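Truvska FL-210 Clear Matte Floor Finish
Two-part waterborne finish for interior wood floors

Overview
Specifications
Surface preparation
Application
Maintenance
Ordering

Overview

FL-210 is a two-part waterborne polyurethane for parquet, strip and plank floors in homes, offices and light commercial rooms. It dries to a flat, clear film with low color shift. The finish is intended for bare or fully sanded wood and can be used over Truvska sealers. It is not rated for exterior decks, wet rooms or floors with an oil or wax treatment still in place.

The hardener is supplied in the cap compartment of each can and is measured at the factory. Partial mixing is not supported. Once the two parts are combined, the material must be used the same working day.

Specifications

Type: two-part waterborne polyurethane
Sheen: matte
Color in can: milky white
Color when dry: clear
Can size: 6 liters
Thinner: none required
Cleanup: water, while wet
Recoat: same day, when the film is dry to the touch and can be abraded to powder
Foot traffic in socks: next day
Furniture on felt pads: after three days
Rugs and chair mats: after two weeks

Drying data assume normal room temperature with steady air exchange. Cool or humid rooms extend every interval. Do not use fans aimed at the floor while the film is open.

Suitable patterns

FL-210 levels well across changes in grain direction. On herringbone and chevron floors, where neighboring pieces meet at an angle, apply each coat along the longest wall and keep a wet edge over the full width of the room. Do not try to follow the direction of individual planks.
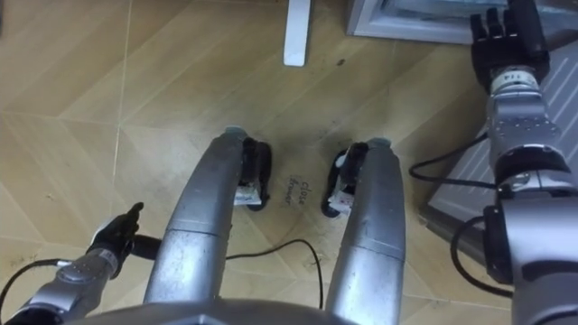
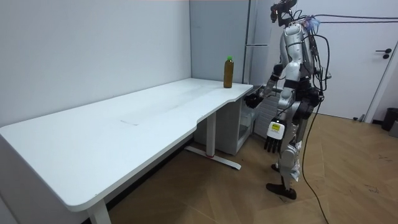
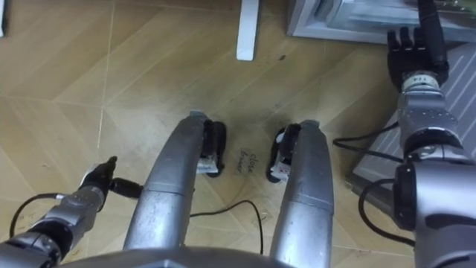 Surface preparation

Sand the floor to bare wood in progressive steps and finish at 120 grit. Pattern floors should be completed with a multi-disc or planetary machine to limit cross-grain scratches. Vacuum the floor, the baseboards and the window sills, then wipe with a microfiber pad dampened with water. Solvent wipes leave a residue and should not be used.

Fill open seams with a waterborne binder mixed with dust from the final sanding pass. Dust from coarser passes dries darker. Let the filler dry fully before the last abrasion.

Maple, beech and other dense woods need one coat of Groen sealer. Oak may be sealed or finished directly; direct application gives a slightly deeper tone. Tropical woods with a high oil content require a test patch in a closet or other low-visibility area.

Application

1. Bring cans to room temperature before opening.
2. Release the hardener into the base, close the can and shake for two minutes.
3. Strain into a clean tray.
4. Cut in the edges with a brush, one wall at a time.
5. Roll the field with a short-nap roller, working toward the exit.
6. Abrade lightly at 200 grit before the final coat and vacuum again.

Two coats are the minimum over sealer. Three coats are required on unsealed wood and in rooms with rolling chairs. Film applied too heavily will stay soft at the seams and may bond neighboring planks at the edges, which can lead to wide gaps in the heating season.

Maintenance

Dry mop as needed. For damp cleaning, use a neutral cleaner and a well-wrung pad. Steam mops, ammonia and oil soaps void the warranty. Worn areas can be abraded and recoated as long as the film has not been cut through to the wood.

Ordering

FL-210 is sold by the single can or by the case through the Bristden warehouse. Pallet orders ship by freight and must be received indoors. Do not allow the product to freeze. Material that has frozen cannot be recovered and is not accepted for return.

Related items: Groen sealer, Lodari short-nap roller sleeves, FL-800 satin.

Trade accounts: Manuela Ruggiero
Technical questions: Si-woo Ji

Data sheet revised September 5, 2018. Replaces all earlier versions.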